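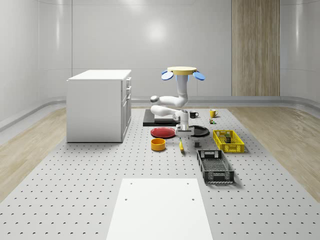
White cabinet with drawers, set on a gray perforated tabletop.

Flilwood food trail moved to January
22/04/2020

The Flilwood food trail will not take place this spring and has been moved to January, the organizers said in a notice to ticket holders. Tickets already bought remain valid for the new date, and anyone who can't make it may ask for a full refund.

The trail takes visitors on foot through the old market district, with a small plate and a drink at each of nine stops. It usually starts at the Prutura, the former grain hall next to the bus station, and ends at the river in Sales, where the last stop serves dessert. Walkers set their own pace and can do the stops in any order after the first one.

All of the restaurants and cafes that signed up for this year are closed to seated guests. Several are selling takeout from the door, and the organizers looked at running a takeout version of the trail in May. They dropped the idea after the kitchens said most of the dishes would not travel well, and that a line of ticket holders on the sidewalk was the last thing they wanted.

The trail had sold 1,000 tickets when sales were stopped in March. The limit for the weekend was 2,000. The remaining tickets will go back on sale in the fall at the same price, and the organizers said they may lower the limit if the rules on indoor seating call for it at the time.

A winter date means changes to the menu. The spring list was built on asparagus, young goat cheese and cold soups, and none of that will be on the plates in January. The kitchens have been asked to send in new dishes by the end of the summer. The notice mentions a smoked fish chowder, a potato dumpling with brown butter and a short rib sandwich as likely entries. The vegetarian route will be kept, with a meat-free plate available at every stop. The wine bar on Mill Lane plans to pour hot cider.

Opening hours will change too. In spring the stops stay open until well into the evening, but the January trail will start before lunch and finish by dark. The walk down to the river has no street lights for most of its length, and the path can be icy. A shuttle bus will run between the market and Sales for those who would prefer not to walk that part. The bus is included in the ticket. 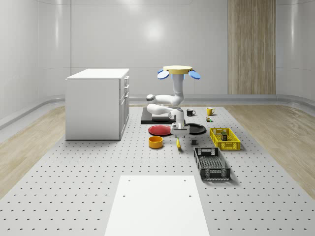 The robot hand over the gap between a red plate and a black plate.

Holders of the Prustar, the discount card accepted by most of the independent food shops in town, will still get their free extra drink. Cards that expire this year will be honored at the trail. The card itself can be used for takeout orders while dining rooms are closed, although some of the smaller places take phone orders only and ask customers to mention the card when they call.

The home cooking contest that goes with the trail has been canceled for this year. It drew 106 entries last time, most of them pies, and is judged by tasting in one room. Recipes sent in already will be kept and entered in the next contest unless the cook asks for them back. The organizers hope to print a selection of them in a booklet to be handed out at the first stop.

Refund requests have to be made by email before the end of June. The message should give the order number and the name the tickets were booked under. Refunds go back to the card used for the purchase and can take several weeks. Tickets bought in person at the Prutura box office can be refunded once the office reopens, and the paper ticket must be handed in.

People who do nothing will receive a new ticket by email in the fall. The old one should be thrown away when the new one arrives, as the start times printed on it will be wrong.

Restaurants that were turned down for the spring trail may apply again for the winter one. Two of the stops have said they are not sure they can take part in January, and their places will be offered first to kitchens within walking distance of the market. The final list of stops will be announced together with the menu.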